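Tabla de doblar Trestley, gris claro
Inicio > Dormitorio > Ropa y armario > Doblado

Ref. 162-G. Disponible. Envío en 3 días laborables.

Doblar camisetas es una de esas tareas que todo el mundo cree dominar hasta que abre el cajón. La Trestley es una tabla con la que la prenda sale siempre del mismo ancho, y luego ya cada cual decide si la guarda en vertical, en pila o en la silla, que también es un sistema.

Se usa tumbada, sobre una superficie más o menos llana. La cama sirve. La cama con el edredón hecho un ocho, bastante menos, aunque hay clientes que lo defienden por escrito y con adjuntos.
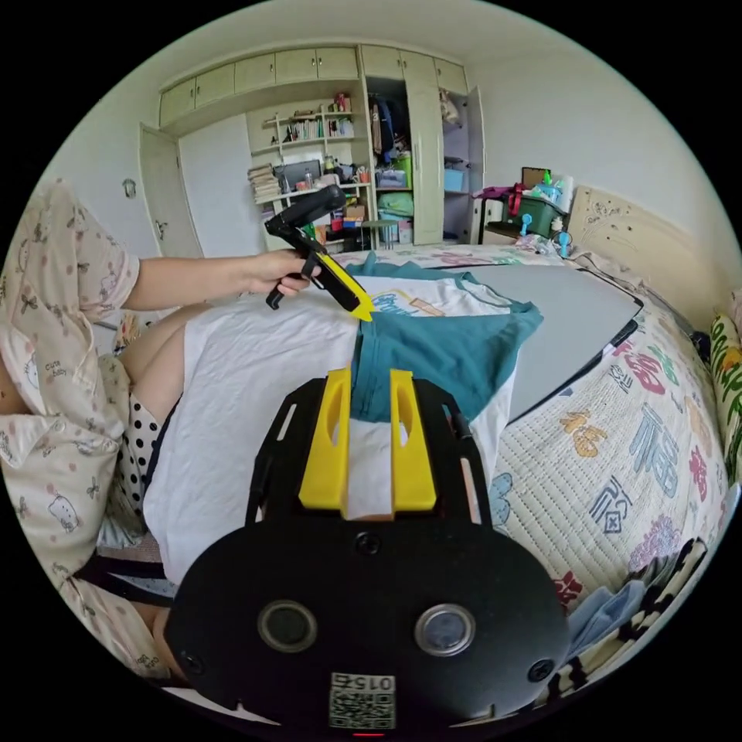
La tabla gris sobre la colcha, a la derecha de las camisetas.

Cómo se dobla una camiseta
Extiéndala boca abajo, con el cuello hacia arriba. Alise las arrugas con la mano, incluidas las que lleva fingiendo no ver desde el tendedero. Lleve un lateral hacia el centro, luego el otro, y suba el bajo hasta el cuello. Las mangas van hacia dentro; si asoma una, vuelva a empezar o mire hacia otro lado, según el día.

Con telas finas conviene ir despacio. El algodón blanco delgado tiene opiniones propias y se escurre en cuanto uno celebra la victoria. 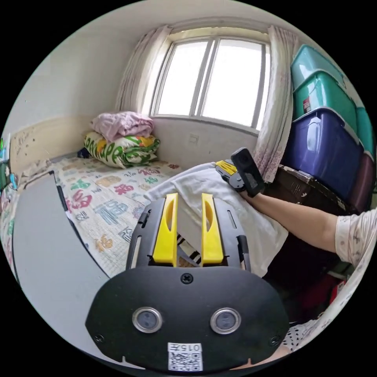 Tela blanca extendida a los pies de la cama, todavía sin doblar.

Colores y tallas
El gris claro combina con todo, o al menos no discute con nada. Admite camisetas de niño y de adulto. Las sudaderas con capucha entran en teoría; la capucha es cosa suya. No recomendamos sábanas bajeras, ni con esta tabla ni con ninguna otra herramienta conocida. 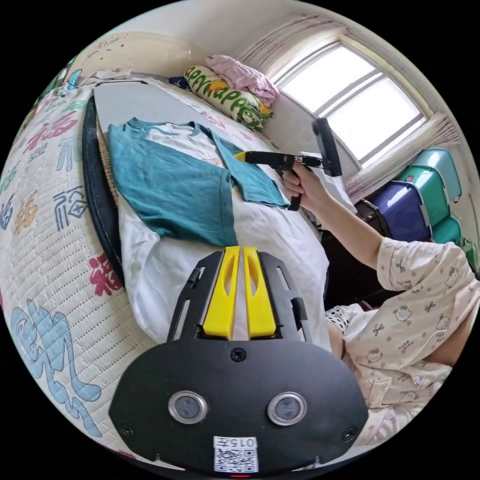 Godfrey Minja: La compré para las camisetas y van perfectas, pero con las camisas de botones no hay manera, se me abre el cuello a media maniobra. ¿Se puede hacer algo o sigo con la percha?

Abroche el primer botón y el último antes de empezar, Godfrey. Si aun así se abre, la percha es una salida muy digna.

Cuidados
Paño húmedo y jabón neutro. Nada de lavadora, nada de plancha encima «un momentito». Guárdela de canto, detrás de la puerta o entre el armario y la pared, donde acaban viviendo todas las tablas de esta casa. 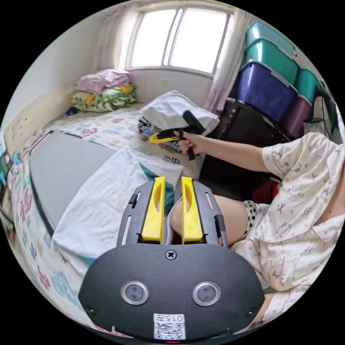

Trabajo de cabecera, con la almohada blanca en su sitio.

Envíos y devoluciones
Sale de nuestro almacén de Braminthorpe en caja plana. Los pedidos del domingo se preparan el lunes, por mucho que se escriba en mayúsculas. Se admiten devoluciones con la caja original; sin ella también, pero suspiramos.

También le puede interesar
Separadores de cajón Masex, juego de 4
Cesta plegable Were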